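The owner of Lemine, a two-room repair shop for clocks and small mechanical instruments, did not plan to go into business. She had been working in the billing office at Pekthorpe, the bus company, when her aunt left her a wall clock that ran eleven minutes slow. Three shops told her it was not worth fixing.

"I took that personally," she said. "It was the only thing of hers I had. So I bought a used manual and a set of screwdrivers and ruined the clock completely."

It took her another winter to get it running again. By then she had started buying broken clocks at yard sales, mostly for parts, and people at work had started bringing her theirs.

She opened the shop in March, two years after leaving the bus company. Her ledger now lists 813 repairs. She writes each one down by hand, with the fault, the parts used and the price.

"Most of them are dirt," she said. "Old oil turns to glue. People think something snapped, and they bring it in like it's a hospital case. You take it apart, clean it, oil it and put it back together. That's the job. It's a lot of cleaning."

Asked what she turns away, she answered quickly. She will not work on anything with a cracked main plate, and she no longer takes cuckoo clocks.

"The bellows are paper, and the customer always wants the same bird sound they remember from when they were six. I can't give them that. I did two of them and both came back."

We spoke for most of an afternoon at her home, where the conversation moved from clocks to rent and then to her supplier. She buys springs from Hurach, a small parts dealer that ships once a month. If she misses the order date, she waits.

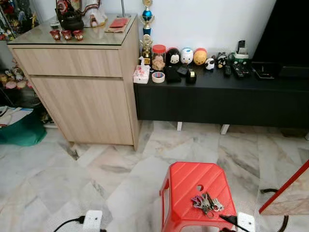 *The living room, with the tea things and trophies on the cabinets.*

The waiting is hard on customers. One man called every morning for three weeks about a mantel clock. She now tells everyone six weeks at the counter, even for small jobs, and calls them early if she can.

"Nobody complains when you call early," she said.

Prices are another matter. A full cleaning costs more than many of the clocks would sell for, and she says so before she opens the case. Some people take the clock home again. She doesn't argue with them.

Last year Zakaria, a chain of jewelry stores, asked her to handle its clock repairs. She drove out to see the main store, looked at the numbers and said no. The work would have doubled, and she would have needed to hire someone.

"I'd have to train them, and I'm not patient. I know that about myself. I'm patient with a gear."

She does think about who will do the work later on. A high school student has been coming in after class to sort screws and learn the tools, and has cleaned two alarm clocks without help. One of them keeps good time.

The aunt's clock hangs behind the shop counter. It still loses a minute or so a week, and she sets it when she opens up at nine.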